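## Standing desk all day and my heels are killing me – what do you wear at home?

**dikmont_dora**

Hi everyone, long-time reader, not much of a poster. I switched to a standing desk in March and for the first couple of weeks I was so pleased with myself, telling everyone at Medbridge (where I do billing, from my dining room these days) that they had to try it. Now I get out of bed in the morning and hobble to the kitchen like I'm 996 years old. It eases up after coffee, then comes back by mid-afternoon. We have tile floors all through the downstairs and I've always gone barefoot in the house. What do you all do?

---

**brasskettle**

Oh, you poor thing, I remember that hobble so well! Mine was plantar fasciitis and it took months to settle down, so please do get it looked at if it drags on. In the meantime, stop going barefoot on that tile. I'd also cut the standing way back – I do 50 minutes sitting and then a short stand, and my feet have forgiven me for the most part.

---

**nyitrai_nights**

I'm going to disagree a little, with love. I went barefoot *more*, with calf stretches on the bottom stair twice a day, and my feet got stronger. Cushy shoes made me lazy. It was slow going, I'll admit, and I have carpet.

---

**brasskettle**

Well, carpet is a whole different story, isn't it? I wouldn't send anybody with sore heels out onto bare tile, no matter how many stretches they do.

---

**tomatoes_on_26**

My two cents, for whatever they're worth after 26 years on a bakery floor. These are the things that helped me, in the order I'd try them:

1. A thick mat under the desk. Mine is a Brovetti and the corners curl, but I'd buy it again.
2. House shoes that never go outside. I like slides, as I can kick them off under the desk when I sit down, and the ribbed blue kind suits me fine even when it gets that chalky look. 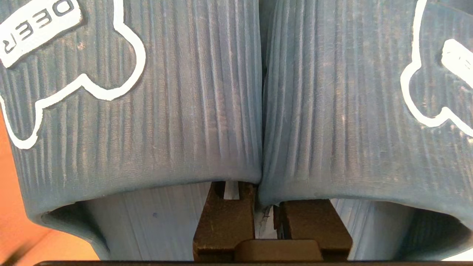

3. Rolling a cold can of soup under your foot in the evening while the TV is on. Wear a sock!

---

**nyitrai_nights**

Slides make you grip with your toes, though. I'd want something with a back strap if I was standing in them for hours.

---

**tomatoes_on_26**

Fair point, and I do put on real sneakers for a long stretch at the stove. For puttering, I'm sticking with my slides.

---

**dikmont_dora**

You're all so kind, thank you! I've ordered a mat, I'm down to short stands only, and there's a can of tomato soup in the fridge for tonight. Does the mat need anything under it to keep it from sliding on tile?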